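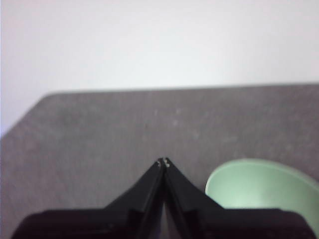
Herman Krishnan

English Wine: Your Questions Answered

Do they really make wine at Kernurcombe?
They do, and it's lovely! The first vines went in on the south slope above the village, and there are now 2,485 of them, mostly Bacchus with a few rows of Pinot Noir at the top where the frost drains away.

How much do they make?
Almost 3,000 bottles in a good year. A wet June can knock that right down, so if you find one you like, buy two.

What should I try first?
The Bacchus, every time. It smells of elderflower and cut grass and it's wonderful with crab. If you prefer bubbles, Petrauskas over at Kiltstead makes a pink fizz I'd happily drink with breakfast – only 400 bottles of it, mind.

Is English red any good?
It's getting there! Most are light, so chill them for half an hour. The Farberg red is my favourite, all sour cherries and a bit of pepper.

Can I visit?
Yes, from May until the end of harvest. Kernurcombe takes up to 50 people on its open afternoons, starting at 2pm, and you walk the rows before you taste. Wear boots, the clay is terrible. Kiltstead is by appointment, so ring first.

Are dogs welcome?
At Kernurcombe, on a lead. Not at Kiltstead – there are sheep between the vines.

How long will a bottle keep?
Drink the whites within two or three years. The fizz will go longer if you can leave it alone (I never manage it).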